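Ring the bell at Huvach and somebody will come

The sign on the side door of the old wool store in Drarncombe says RING AND WAIT, and most mornings there is a short queue doing exactly that by half past eight. Inside are two nurses, a pharmacist, a kettle that never seems to be off, and the busiest vaccination clinic for miles. I went for one morning and ended up staying until they locked up!

Huvach House began as a community lunch club. The clinic moved in after the town's surgery merged with the one in Indetti, 40 minutes away on a bus that runs every two hours. Flu jabs had been slipping year after year, and the shingles vaccine was hardly being taken up at all. People weren't refusing it. They meant to go, and then it rained, or the bus didn't come.

So the nurses asked for a room where people already were. The first autumn they gave 146 flu jabs, mostly to lunch club regulars who rolled up a sleeve between the soup and the crumble. Last winter it was over 4000 jabs of all kinds, counting the school-age catch-ups and the travel clinic, and the fridge had to be replaced with one twice the size.

What I loved was how unhurried it felt. Appointments are ten minutes, which sounds like nothing until you remember how quickly most of us have been jabbed and sent on our way. A woman came in cross about something she had read online and left an hour later, still undecided, with a leaflet and a slice of lemon cake. She has booked to come back and talk again. The nurses were delighted with that – they would much rather have the conversation than win it.

The hardest work is with the men who turn 70 and become eligible for shingles without noticing. Letters go straight in the recycling, apparently. Birthday cards work better. The clinic sends a proper one, in a coloured envelope with a stamp on it, and the phone number is written inside by hand. They posted 300 last year and are still arguing about whether the cartoon sheep was a good idea.

Money is the worry, as ever. The room is paid for until March and the Christodoulou Fund, which bought the new fridge, only pays for equipment. Staff hours come from a different pot, and that one is reviewed every spring. In the meantime the bell keeps ringing, and the evening session from five until seven has been stretched to half past because of the shift workers.

If you live nearby and think you may be due something, go and ask. You don't need to bring a letter. 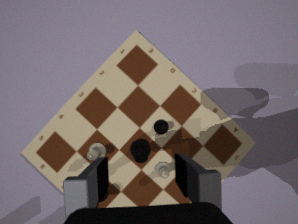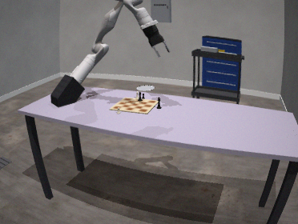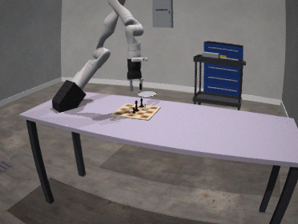
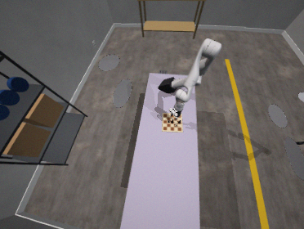 A reader in Indetti wrote to say that the evening session was the only reason her husband had his shingles jab at all, as he drives a van and is never home before six. She would like to see the same hours offered at the merged surgery, and adds that he has kept the card with the sheep on it.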